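Casual & Part-time > Laundry and Housekeeping
Posted 4 September 2024 by Abelardo Villca

Hi all! I'm after one more pair of hands for the laundry at Drernholm, our guesthouse up on Mostari Road. We do our own towels and cloths on site (no linen service, I gave up on them in March) and it's grown into more than I can manage between check-ins.

It's 12 hours a week, mornings mostly, and you can swap days with me if you give a bit of notice.

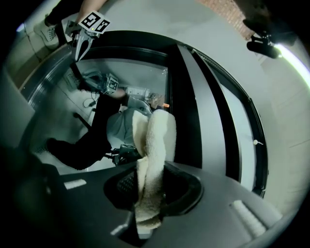 The bulk of it is towels. Big fluffy ones, hand towels, plus the cleaning cloths from the kitchen. In a busy week we get through roughly 600 pieces, and I like them shaken out before they're folded so the pile stays nice and soft. I'm fussy about colour too – whites go with whites, beige with beige, please!
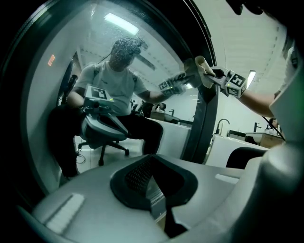 You'd also be wiping down the front-loader, glass and rubber seal included, and keeping the floor tidy. There's a fair bit of kneeling and reaching, so have a think about your knees before you apply. A low stool is yours if you want it.

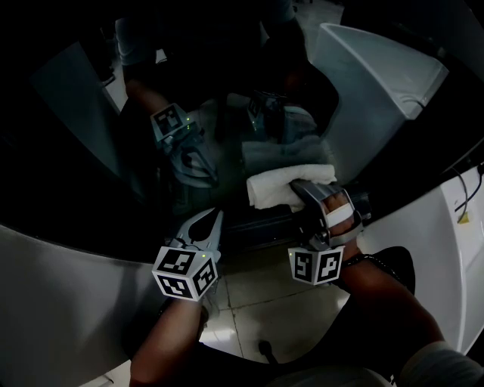
Folding is thirds, then half, then onto the shelf with the rounded edge facing out. You'll pick it up in a morning. Experience is great but I'd honestly take someone cheerful and careful who can get here on the 62 bus.

Pay is $435 a week before tax, lunch included on the days you're in. Drop a note in to me at the Drernholm front desk with your phone number and which mornings suit – I'll ring everyone back.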